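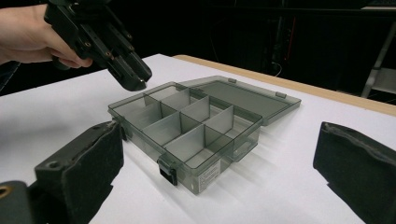
Frequently asked questions

I get the same dozen emails over and over (lovely ones, mostly!) so I've put my answers in one place. Last updated June 29, 2022.

Who are you?

My name's Yevdokiia Tkachuk and I write about films. I'm not a professional critic and I've never been to a festival, unless you count the one in Pravton where they showed four shorts in a library and the projector bulb went. I work in payroll during the day. I watch films in the evening and then I come here and go on about them.

How many reviews are on the site?

473 at the moment. The earliest ones are pretty rough and I keep meaning to tidy them up, but then I'd have to reread what I said about musicals when I was in a mood, so they stay as they are. The A to Z page has the lot. If a title starts with "The" it's filed under the next word, so please don't write to tell me I've got nothing under T.

Do you give star ratings?

No. I did for the first year and I hated it. I'd give three stars to a film I never thought about again and three stars to one I couldn't get out of my head for a week, and what use is that to anyone? You'll find a line at the bottom of each review saying whether I'd watch it again. It's usually yes, no, or "only with my sister".

Do you do spoilers?

I try hard not to in the main review. If I need to talk about the ending I put it in a separate section underneath, with a big gap before it, and I say so at the top. The exception is anything more than thirty years old. I still feel bad about the reader who hadn't seen the one with the sledge, but there has to be a cut-off somewhere.

I think you've got a plot point wrong. Can I tell you?

Yes please! I take notes in the dark and I can't always read them afterwards. I once called a character Gordon all the way through a review and his name was Graham. Send me the title of the film and the bit I've muddled, and I'll fix it and put a note at the end with your first name, or leave your name off if you'd rather.

What I won't change is an opinion. You're welcome to tell me I'm wrong about slow films with lots of weather in them (plenty of people do) but the review stays up.

Where do you see new releases?

Nearly always at the Skonosell. It's my local, it has one screen and 242 seats, and the heating is either off or tropical. They show a new film for a week, sometimes two, and then it's gone, so I'm often reviewing things a bit after everyone else has finished talking about them. I pay for my tickets like anybody else. I've had no free passes from them, although I did once get a free choc ice when the sound failed.

Why haven't you reviewed the big one everybody's talking about?

Probably one of these: it hasn't reached the Skonosell, it's over three hours long and I had work in the morning, or it's the sixth in a series and I haven't seen the other five. I don't like to jump in halfway. I've tried it, and I spent the whole film whispering "who's that?" to a stranger.

Will you review my film?

If it's finished and I can watch it at home, there's a good chance. Email me a link and the running time, and tell me a little about who made it. Shorts are very welcome. I can't promise a date, and I can't promise I'll like it either — but if I really can't find anything nice to say about a first film by someone with no money, I'll just write back to you privately and leave it at that. Big studio films get no such mercy.

I don't take payment for reviews. Please stop offering, it makes me nervous.

Can I write a guest review?

You can! I run one or two a month. The minimum is 200 words and there's no maximum, although if you're heading past the length of the screenplay I might give it a trim. Pick any film you like, old or new, and it doesn't matter if I've already covered it. I enjoy it more when somebody flatly disagrees with me. I'll correct spelling and leave the rest of it alone.

Things I'd rather not get: plot summaries with one line of opinion stuck on the end, and anything that's been on another site first.

What's the Soylu thing people keep mentioning in the comments?

Ah. So, Soylu was a thriller I saw one wet evening, with a detective who has a parrot, and I said in passing that the parrot gave the best performance in it. The comments ran for weeks. People now nominate a "parrot" for any film where something in the background is better than the leads: a dog, a lamp, in one case a very good coat. It's become a sort of award. I do a round-up every June and you can vote for your favourite on the comments page.

How do I get the newsletter?

Put your email address in the box at the side of the home page, then click the link in the message that arrives. If you skip that second bit you won't be signed up. There are 1,512 of you on the list now, and I was thrilled to bits when it passed the number of people in my old school. It goes out once a fortnight with the new reviews, what's coming up, and usually a moan about trailers.

It isn't turning up! What do I do?

Have a look in your junk folder first. If it's there, mark it as safe and the next one should behave. If it's not, write to me and I'll check whether your address has a typo in it. I changed mailing services in spring and a few people dropped off, so it may well be my fault.

Do you ever meet up with readers?

A few of us go to the Stimano after the early showing on the first evening of a new film. It's the café across the road from the Skonosell and it stays open late enough for a proper argument. You don't need to book or let me know. Look for the table with too many coats on it. You should know that we talk about endings quite loudly, so see the film before you come in.

What's your favourite film?

I can't do this one. It changes every time I'm asked, and whatever I say, I lie awake afterwards feeling guilty about the others. I can tell you the one I've seen most, and that's a seaside comedy my dad had taped off the telly with the first ten minutes missing. I was in my twenties before I found out how it starts, and I still like it better without.

Can I quote you?

A paragraph or so is fine, with my name and a link back. If you'd like to use a whole review, ask me first. I nearly always say yes to school magazines and film societies.

How do I get in touch?

The contact form is best. I read everything and reply to most of it, though I'm slow at the end of the month when payroll's due.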